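Questions I get about my Bronze Age book

Is Purngate a real place?
Yes! It's a low hill with a ditch around it, and people lived there for 375 years or so before they packed up and left. I spent 3 summers on my knees in that ditch and I still dream about it.

So why did they leave?
I wish I knew. Ettore Farina thinks the spring dried up. I lean toward trouble with the neighbors at Marras – chapter 2 has my whole case, and he's welcome to grumble.
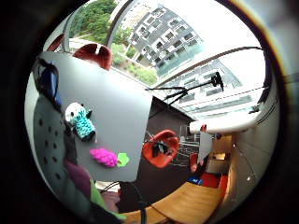

Crochet figure with a teal body, plus bits of pink and lime green.

Do I need to know any archaeology first?
Nope. If a word is odd, I explain it the first time it comes up (and there's a word list in the back, put together by Benedetta Marino, who caught plenty of my mistakes).

Did they eat well?
Pretty well, going by the bones. Lots of mutton, some deer, and way more hazelnuts than I could face.

Can I visit the site?
From May on, yes. Park at the Warov end and wear boots.

Will there be a second book?
I'm 80 pages in, so don't hold your breath.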